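About us

Hello! We're Prusent, a team of three, and we help small laundries and care homes work out what a robot is going to cost them before they sign for one. I started it after my old employer, Miettinen, bought an arm that nobody had budgeted grippers for — painful.

We try the fiddly jobs ourselves, T-shirts on bedsheets included, and price the kit from there. 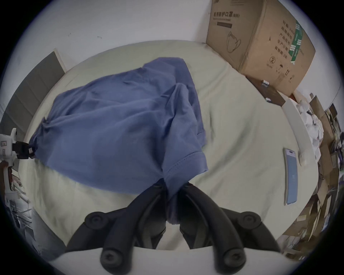
What it costs

A planning visit is £755, with a written budget within 10 days. It covers spares, training and repairs over 24 months. We don't sell equipment, so if Vamham suits you better than Ilon, we'll say so!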